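Home Papers Data People Contact
Search this site Go
Last updated Mon 1 September

4.2 Scene resets

Each of the 200 episodes began from a reset done by hand. Swai placed the objects and Mwaipopo checked them against the stored layout. A reset was accepted if no object was more than 2 cm out of place. In Figure 3 the eraser lies forward of the pen holder, with the basket to the right.
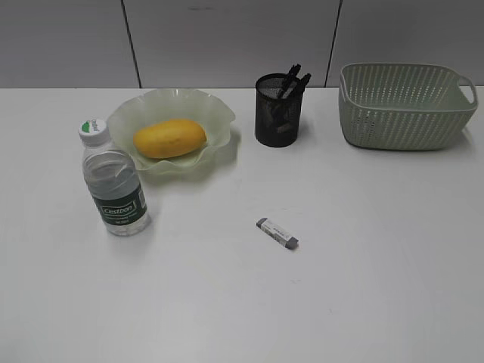

Figure 3. Layout with bottle, bowl, pen holder, basket and eraser.

Episodes that failed the check were dropped before training, and the Vevlow policy was trained on the rest for 40 epochs.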